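Courses > Music and Media > Release Strategy > Week 6 handout

Search this site Enter keywords Go

Week 6: Putting a record out without warning

OK, so last Thursday we ran out of time right when it was getting good (my fault, I talked too long about vinyl). These notes cover the surprise release, which is the thing most of you asked me about, and they should get you through the reading.

Let's start with the old way. You announce an album, you put out a single, you wait, you put out another single, you do interviews, and by the time the record shows up everybody has an opinion about it already. A surprise release squeezes all of that into one night. The press has to listen at the same time as the fans, and I love that part! 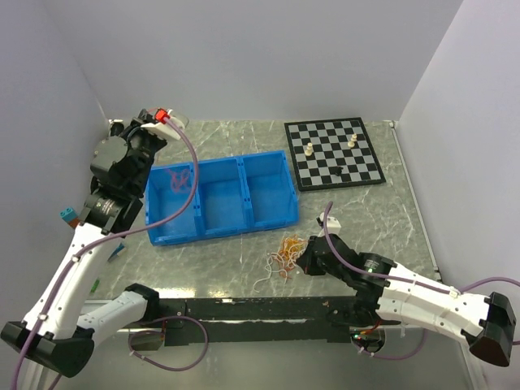
But someone still has to do the work. The files go to the streaming services ahead of time, the artwork gets approved, the lawyers clear the samples, and all those people have to keep quiet. Our main case this week is Rivum, the duo of Leonie Steinbach and Rainer Hinrichs, who put out Vendoddale one August at midnight with nothing but a short clip on their page. Their label, Lammers, told exactly one radio host. They had a mailing list of 4,000 people, and that list did nearly all of the lifting on day one.

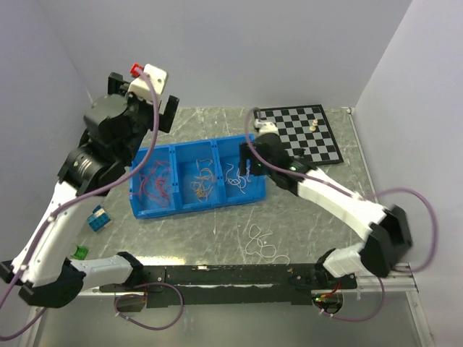
Does a surprise release work for an act without a big following?

It can, but only if the few fans you have are easy to reach. Rivum had a mailing list and a habit of writing to it, so the news moved fast. A band with no list is mostly surprising itself, and for them I'd go with a normal lead-up and a couple of singles.

Now, the couple question. Steinbach and Hinrichs are married, they hardly ever give interviews, and the lyrics on side two sound an awful lot like a fight they had and got over. Fans went straight to decoding. Within a day there was a thread with 400 replies about the song "Gasex," and most of it was about who was singing to whom.

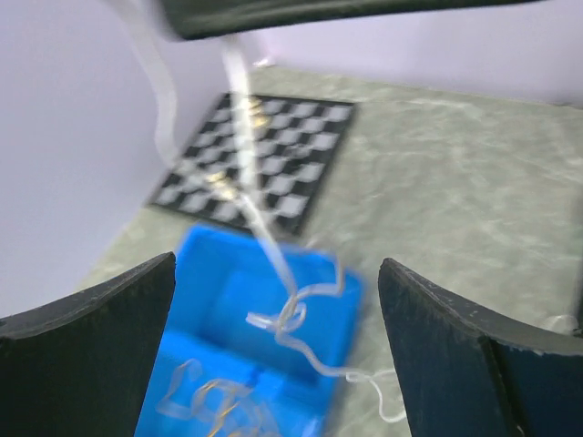

I want you to be careful here. A love song on a joint album is still a song, and two people can write a character together. When you write your response paper, tell me what the record says and how it was sold, and leave the marriage counseling to the thread. (I've read around 40 of these papers by now and the gossip ones all blur together.) 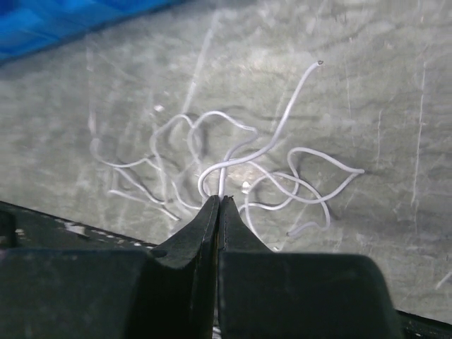 Exclusives are the last piece. Giving one service the album first usually means money up front and a smaller audience for a while, and the artist has to decide how long that squeeze is worth it. Think of the two black fingers in the photo, tips pressed together on that thin white wire: the service has hold of the record at one narrow point, and everybody who wants it has to come to that point. Rivum took a one-week deal, then opened it up everywhere. Hinrichs wanted longer, Steinbach wanted none, and a week is where they landed.

For next time, listen to Vendoddale straight through, in order, with your phone in another room if you can stand it. Bring 400 words on how the release shaped the way you heard it. Typed, please, my eyes are shot!

Recent handouts
Week 5: Singles, B-sides and the long lead-up
Week 4: Who owns the master?
Week 3: Music videos as album trailers
Week 2: Reading a chart
Response paper guidelines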